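4. The Mug Problem

Claims that household robots are nearly here have been made, by our reading, for longer than either author has owned a dishwasher. We wanted a humbler question: can a machine pick up a mug and a cloth, and leave both in a state their owner would accept? The work at hand is in Figure 2.

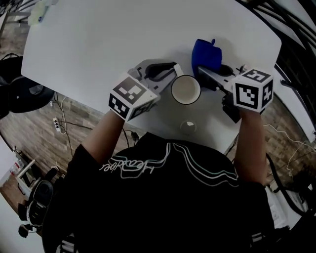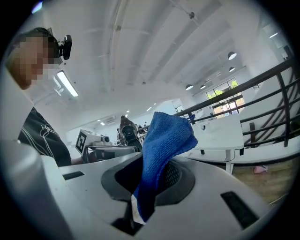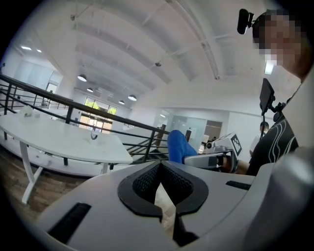
Figure 2. Tabletop chore work with hand-held grippers. First: a white mug and a blue fabric object on the table. Second: a blue towel, from a gripper's own camera. Third: view from a gripper's camera toward a second gripper.

4.1 Why two objects. A mug is rigid and has one handle, and it stays the shape it was when you last looked. Cloth does none of this. Nomura's earlier Caltetance study treated towels as flat rectangles, a description that holds until someone picks one up. The towel in the second view of Figure 2 is crumpled and folded upward, with one corner standing loose, and a policy that expects four tidy corners will find itself short of them. We kept both objects in the set on purpose.

4.2 Results. The policy was trained on 146 human demonstrations and then given 25 attempts at each chore on the Stimudham arm. It did well on mugs, provided the handle pointed somewhere convenient. Cloth was another matter. Only 2 folds would have passed in a linen closet, and Sepúlveda, who did the grading, has since asked that his own linen closet be left out of the discussion.

Most failures were dull. The arm closed on air, or pinched one layer when it wanted two, or took hold of the towel perfectly well and then stopped - with great confidence - halfway through the fold. The Ruvwood baseline failed sooner but finished its failures faster, and we report both times in Table 3.

4.3 What the human does instead. People correct constantly. A demonstrator whose grip slips will shift a wrist and carry on, and afterward will not remember doing it. Those small repairs are in our recordings, but they are short, and the Tanabe filter we used for cleaning treated many of them as noise. We reran training with the filter off. Cloth scores rose a little, mug scores fell a little, and training took twice as long.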